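Thursday, January 8, 2026
Notebook, drying tests for spelt sourdough starter

Continued from the page before. The two jars from Clirkbridge flour were fed in the morning as usual. Jar A rose well. Jar B was slow again and smells more of vinegar than I like, so I changed its feeding to equal weights of flour and water.

Weighing of the fresh starter before spreading: 2,450 g with trays. After one night in the cabinet: 2,327 g with trays. This is less loss than I expected. I think the layer was too thick in the corners, where it was still bending and did not break. Next time I spread it thinner and use the wide scraper.

Isamu Hayashi asked if we can grind the flakes already now. My opinion is to wait until they break cleanly everywhere. If we grind too early, the powder makes lumps in the bag, and we had this problem with the Allville batch in April. He agrees, but he wants a small portion for his own test with the Ogura rye. I gave him flakes from the middle of tray 1.

The packing and labeling we will do at the light wooden table, and not beside the sink. Please keep the flour bags away from there.

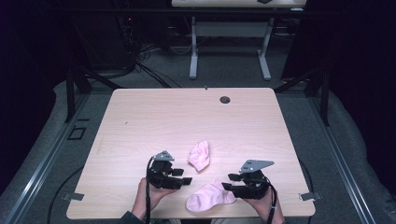
To do for the next session

Feed jar B two times, morning and evening, and write down the height.
Turn the flakes on both trays.
Ask Grudbridge about the paper bags with inner lining. The last price was without delivery.
Check the cabinet thermometer against the one from the kitchen, I do not trust it fully.

Open question: does the salt in the old recipe slow the starter when it is woken up again? I found no clear answer in my notes.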